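Sausages after school: tea with the Porkau robot club

I'd barely got my coat off when Xinyi Zou told me the club had nearly called itself something sensible.
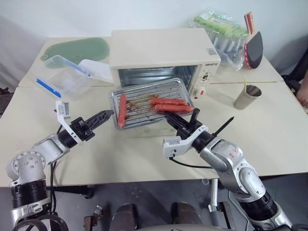
"We voted, and Porkau won by 2," she said, and she's still a bit cross about it! Their project for July is a two-armed cook, and Xinyi does the grippers (Yaqin Tan writes most of the code and does most of the worrying).

I asked what was hardest. "Sausages roll," said Yaqin. "You think you've got one and off it goes." They've logged 166 practice runs so far, and she'd like a lot more before the competition.

Qiuyue Xu, the youngest, told me she joined for the snacks and stayed for the wiring. Would she let a robot make her tea? "Yes, but I'd do the washing up myself. I don't trust it with plates yet."

They meet again tomorrow, and Xinyi wants the left arm slowed down first.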